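Opinion > Machines & Manners

My Afternoon Watching the Future Make a Bed

11/11/2023 | 1428 shares | 5 comments

I went to the Dellulance open day in Loltison expecting a butler. There were name tags, there was weak coffee, and there was a talk in which a tired engineer told us the company had gathered 3244 short lessons in housework. My mother gathered more than that out of me by age nine, and she didn't need funding.

The lessons come from people who carry a gripper by hand from room to room and do chores with it, so a machine can copy them later. I found this oddly cheering. Before the robot can take over the bedroom, someone has to pick up the clothes the hard way, with two stiff fingers and a lot of patience.
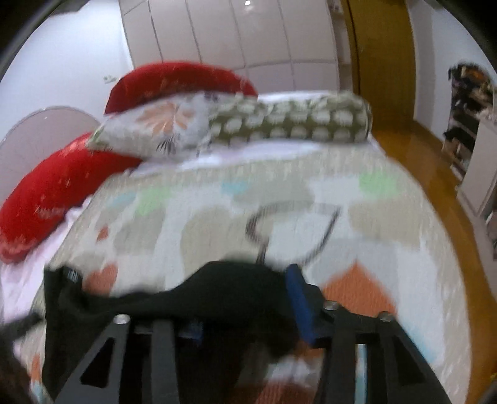 Black fabric in the gripper's grasp, bedroom session, Dellulance.

I'd still buy one, if it ever folds a fitted sheet. I asked when that might be. I was offered more coffee.

Comments (2 shown)

mandau_mike: My kids have fingers and they can't do it either.

Haldane Reader: Was the coffee free?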